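Packing a Small Hard-Shell Case: Project Report
September 2024
By the Zedavus Student Project Group

Our project looked at how people pack a small hard-shell case and whether the order of packing changes how well the contents stay in place. We picked the topic in April after a class unit on product use. Most of the advice we found was written for large checked bags, and very little of it dealt with cases the size of a vanity case.

We divided the work into reading, trials, and a short survey. For the reading part we went through the packing pages of two travel shops, Stondetti and Trorno. Stondetti tells customers to put heavy items in first, against the hinge. Trorno says to start with the items that hold their shape and fill in with soft ones. Neither shop explains how it tested this.

For the trials we made a packing list of 10 items. It had toiletries, a folded shirt, socks, a charger, and a few small boxes. Each member of the group packed the full list in three orders: heavy first, soft first, and any order they liked. After closing the case we carried it by the handle down the hall and up one flight of stairs, then opened it and wrote down what had moved. We had a budget of 500 from the Karakaya fund and spent 190, mostly on toiletries and a luggage scale. The full list weighed 2,257 grams without the case.

Soft first gave the best results. The shirt and socks made a bed that kept the small boxes from sliding. With heavy first, the items at the bottom stayed put but the ones on top ended up in a pile at one side. Free order was mixed. Two members packed almost the same way as soft first without being told to.

We also looked at the stage when only a couple of items are in the case. Hard, smooth items placed straight on the lining have nothing to hold them, so where they are put down matters more than it does later.

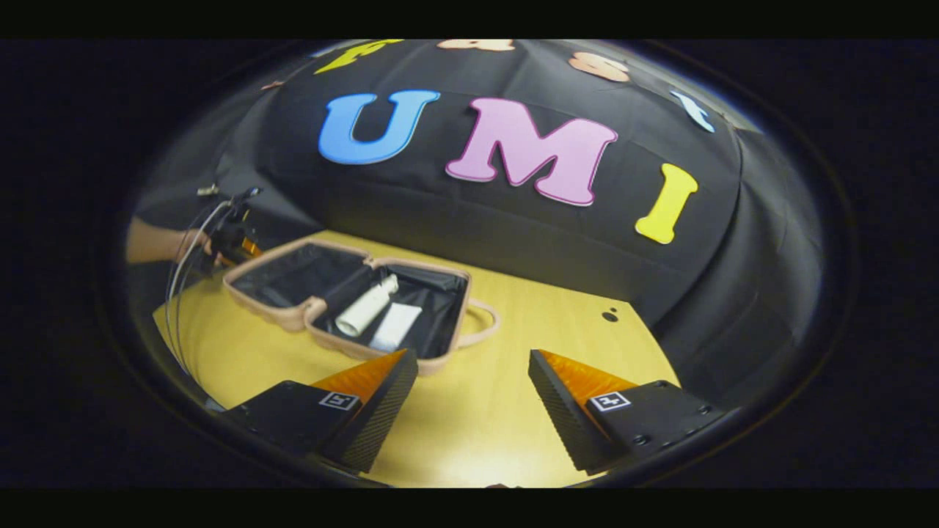 A round item and a flat item side by side was the pair that gave us the most trouble. In our notes the round one rolled in most of the carries unless something soft was pushed in next to it. Turning the flat one on its edge as a divider helped a little, but it fell over on the stairs.

The survey was weaker than the trials. We asked classmates which item they pack first, and many answered for a large bag. If we did it again we would show them the case before asking. We would also add a trial with the case half full, and use a second case with straps inside to compare.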